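8 min read
214 shares | 37 comments

The Trouble With the Left Finger

A small workshop spent most of October chasing a fault that lived in a strip of tape

I had been warned before I drove out to Petance that I might not see very much. Robot work, Ravindra Mathur told me on the phone, is mostly people leaning over a table and frowning, and if I was hoping for sparks I should go and visit a welder. He said this so kindly, and then spent so long giving me directions to the building (left at the old feed store, not the new one, and don't trust the sign), that I liked him before I had even found my coat.

Mathur runs the hand tools side of Jostine, a little outfit that teaches machines to pick up the sort of things you and I pick up all day without a thought. Lids, plates, cartons, a folded towel. The teaching is done with a gripper that a person holds and steers by hand, with a camera looking down past the fingers, so that every grab gets recorded more or less from the tool's own point of view. Do that a few thousand times and you have something a robot can learn from. The gripper they use is called the Halliday, after the street where the first one was put together, and everybody in the shop talks about it as if it were a slightly difficult uncle.

What brought me there was a fault. Over the course of a few weeks, the Halliday had started dropping things. It didn't drop them often, and it didn't drop them in any way that made sense at first. A metal lid would come up off the table just fine, travel a hand's width, and then turn slowly in the grip like a coin on its edge before it went clattering down. The next ten lifts would be perfect. Then it would happen again, usually right when somebody had gone to get coffee and stopped paying attention.

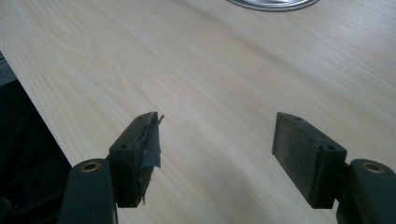 Mathur's first thought was the motor side of things, and I can't blame him, as that is where the interesting problems tend to be. Jostine's customer is a kitchen supply company called Stekora, and Stekora's own robot, which had been trained on the early recordings, was showing the same odd little twist when it lifted. So for a good long while the two teams went back and forth about software. Was the robot closing too soon? Was it squeezing too softly? There were long calls, some of them pretty tense, and at least one very patient email that Mathur let me read and asked me not to quote.

Meanwhile the recordings kept piling up. By the time the work was stopped there were 3,805 of them in the set, and every one had to be gone through again by hand, by people watching lifts on a screen late into the evening with a bag of pretzels going around. I sat in on a stretch of this and I'll admit that I found it soothing. You see the fingers come in, you see them close, up goes the lid, and after a while you start to root for it a little.

It was during one of these sessions, close to eight at night, that Mathur stopped talking halfway through a sentence and asked to have the last clip run again. Then he asked for it a third time. He wasn't looking at the lid anymore. He was looking at the pads, those rough black faces on the inside of each finger that do all the real holding, and he wanted to know how long the left one had been wearing tape.

Nobody in the room could say for sure. The best they could put together was that the pad had started to fray, somebody had wrapped it to get through an afternoon, and the afternoon had gone on for weeks. It's the most human thing in the world, and if you could see the handle on my kitchen drawer you would know I am in no position to judge. But tape is slick where a grip pad is gritty. With one finger holding firmly and the other one sliding, a round, smooth thing like a lid will want to turn, and as the tape wrinkled and tore, the amount of slip changed from one day to the next. No wonder they couldn't pin it down!

The right pad had its own troubles, as it happened, though they were quieter ones. It was wearing along the rim, and dust had settled into the grit. Mathur thinks it would have gone on gripping well enough for a while yet, but once he had seen the one he couldn't stop looking at the other. 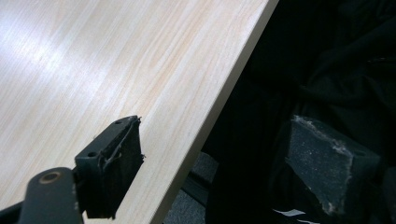 Torn tape on the left finger of the gripper, with the worn right pad beyond the edge of the board.

I asked whether any of this had been dangerous, and he took the question more seriously than I had expected. A lid on a tabletop is only a noise, he said. But Stekora had been talking about moving on to glass jars over the winter, with people working an arm's length away, and a grip that slips now and then is a good deal harder to guard against than one that slips every time. People learn to stand back from a machine that is plainly broken. He had written something along those lines in his report, and he read it out to me in the parking lot from his phone, squinting, with the wind taking every other word.

Of the recordings, 3,135 were kept. The rest were set aside, which hurt, because each one was a few moments of somebody's careful work, and they will have to be done over with new pads. There is also a checklist now, taped (yes, taped) to the inside of the tool case. It has two lines on it. Look at both pads before you start, and if one is worn, change the pair.

Stekora's robot still had its twist on the day I visited, by the way. It had learned from the bad lifts along with the good, and it will need to be trained again from the smaller set before anyone can say whether the habit is gone. Mathur expects that to take the better part of the winter. He walked me back to my car, reminded me about the feed store, and went inside to order pads.

61 comments hidden by filter | 214 shares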